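The Woman Who Reads the Small Ads

Fadwa Badawi has edited the classified page of the Pullgate weekly paper long enough to have opinions about the word "vintage."

"It used to mean wine," she says. "Now it means the drawer sticks."

We meet in her office on Holmgren Street, two chairs and a radiator that knocks. The page runs 64 ads a week, a limit set by the column width and defended by Badawi with some heat. People call to ask for one more. She tells them to try the church bulletin.

Most of the work is cutting. Sellers write the way they talk, and they talk about their divorces. "A man sent me four paragraphs on a canoe," she says. "I got it down to 'Canoe, green, some history.' He was furious, and then he sold it."

She doesn't believe in exclamation points, and she charges extra for capital letters - a rule she made up in her first month and has never been asked to justify. The paper prints around 4,000 copies. Badawi suspects that a good share of them are bought by people who want nothing and enjoy reading what the neighbors are getting rid of.

Lunch is at her desk, usually fruit, always late. Proofs go to the printer in Atside at 5, and she eats once they have gone.
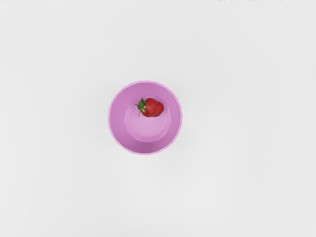 On being replaced

The publisher has twice suggested moving the page online. Badawi went to the meetings and took notes, mainly on the sandwiches.

"They said readers could search by price," she says. "Who wants that? You come for a lamp and you leave with a goat. That's the business."

Has she ever bought anything from the page herself?

"The radiator," she says, and it knocks.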